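Household chores by machine

Household chores by machine is the name I've given this entry, as "domestic manipulation" makes people's eyes glaze over. I look after the home robotics pages here, and this one tries to answer the question I get asked most: can a robot do the housework yet? Short version – a bit of it, slowly, and please don't throw out the ironing board.

Floors came first, of course. A flat floor is a kind place for a machine, and a round thing that bumps into skirting boards can still do a decent job. Dishes are harder. Washing is where it all gets interesting (to me, anyway, I could go on about towels for hours!).

The trouble with cloth is that it has no shape of its own. A mug is a mug whichever way up you find it, but a shirt can lie in a heap in more ways than anyone could list, and the sleeve you want is usually underneath. Pull one corner and everything else moves too. People sort this out by feel, giving the thing a shake and running a hand along the seam until a corner turns up. 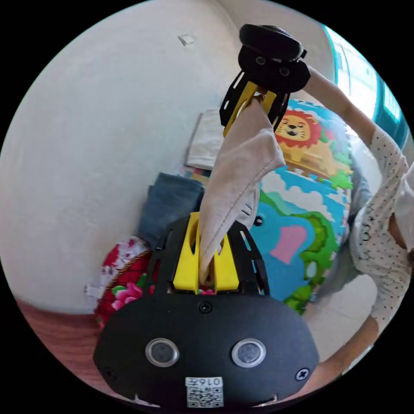 Two grippers help a great deal with this. One holds while the other hunts for an edge, and pulling the cloth tight between them gets rid of a lot of the muddle. Soft or slotted fingers tend to do better than hard ones, though thin fabric still slips and thick fabric still bunches. Much of the teaching is now done by people, who work the grippers by hand so that the machine has something to copy later.

The trial I know best is the one at Dredmont, set up by Nidia Muñoz and Nhyira Adjei in September. Their machine, the Oltton, was given 2,000 items to fold and managed 1,502 of them to a standard Nidia would put in her own cupboard. Towels went well. Fitted sheets were a disaster, but then they are at my house too.

Shop floors are further along with boxes and bottles and no better with cloth. Zwane, a laundry firm, still has people feeding sheets into the press, and Zoila Carhuamaca, who runs the evening shift, told me she'd happily hand over the pillowcases tomorrow.

Still missing from this entry: socks, buttons, anything inside out. If you have decent sources on pairing socks, do send them my way.

Last revised 25 November 2018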